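I've been on the town council in Vinport for a while now, and the thing kids ask me most is "So what do you DO all day?" Fair question! I'll try to answer it.

## What is a town council?

A town council is a small group of people picked by the voters to look after the place where they live. We don't run the whole country (phew). We deal with things close to home, like parks, sidewalks, the library and the pool on Murthy Street.

Vinport has just over 2,000 voters. At our last election 1,081 of them came out to vote, and I thought that was pretty great for a rainy day!

## How does an idea become a rule?

Say you want the park to stay open later in July. You'd tell a council member, and that person can bring it to a meeting. Then we all talk about it (sometimes for a LONG time), and people from town can come up to the microphone and tell us what they think. After that, we vote. If more of us say yes than no, the idea passes.

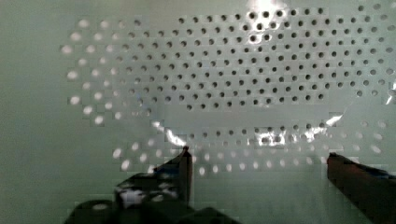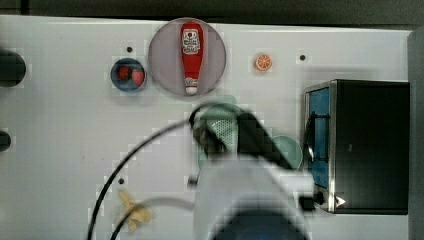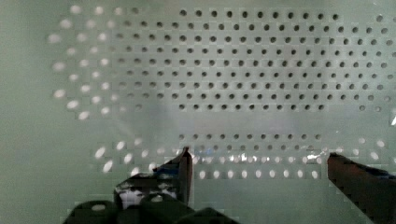
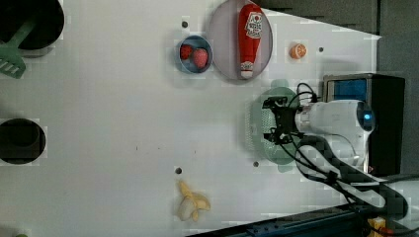

## Where does the money come from?

Mostly from taxes. Grown-ups who own homes or stores pay some money to the town each year, and we decide together how to spend it. We have to write it all down in a plan called a budget, and anybody can read it. Last year we spent part of it on 40 new library chairs, and I still think the orange ones are the comfiest.

## Can kids join in?

Yes! You can't vote until you're 18, but you can write us a letter or speak at a meeting if a grown-up comes with you. A class from Cernarden School once sent us 60 letters asking for a crosswalk, and I read every single one. They got their crosswalk, too.

Write to me at the town hall and I'll write back.

Anil Varghese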